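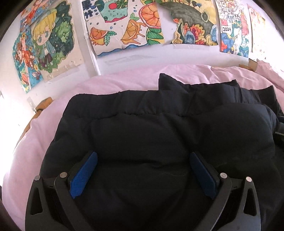

my sister says padded clothes should never be folded at all, you hang them or you ruin them, and anyone with a folding method is selling a storage box.

She may be right about the storage box. Thread, because I have now read far too much about folding one puffy black thing with a gathered waist and I don't believe most of it.

1/ The advice all starts the same way. Lay it flat on the bed. Fine. Then "smooth out the air." The air is the whole point of the garment. You push it down in the middle and it comes up by the waistband. I have done this on a pink sheet with plenty of room and I can report that flat is a matter of opinion.

2/ Next you get told to "square up the waistband." Elastic doesn't have corners. It's gathered, it wants to stay gathered, and if you pull it straight and let go you're back where you started with sore thumbs.

3/ Then somebody recommends the Plenditz fold. Thirds lengthwise, legs over, tuck the lot into the waist. I watched the video twice. They use thin cotton sweatpants. Show me that on something with filling in it and then we can talk.

4/ Bratum sells a plastic folding board for this. 60 bucks. It's a board. My kitchen has boards.
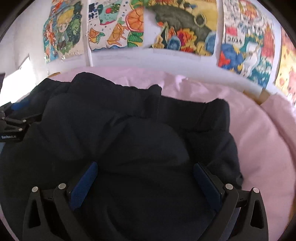
Vol. 2, No. 241

That's the number on the Pfeiffer home newsletter, the one with "the last folding guide you'll ever need" on the front. They had a folding guide the month before too.

5/ Their big claim is that you start from the waistband and everything else follows. I tried it. Black fabric, wide gathered band, band at the far side of the bed. What follows is creases. Fix the pinch on one side and the cloth puffs up somewhere else.

6/ They also say to roll it "like a sleeping bag." Has the person who wrote this ever rolled a sleeping bag? In a real campsite? With the bag it came in?

7/ What I do now, and I'm not calling it a method: fold in half so one leg is over the other, fold the bottom up to the waist, lean on it with a forearm, put it on the shelf with something heavy on top. A couple of sweaters will do.

8/ Someone in the Cununbridge swap group swears by vacuum bags. I used one last April. It took up less space and it came out in the fall looking like a raisin. Took roughly a week on a hanger to look like clothes again.

9/ So yes, I can hear my sister from here. I don't have the closet rod for it. If you've got a fold that works on padded stuff, post it, but use the padded stuff. No sweatpants.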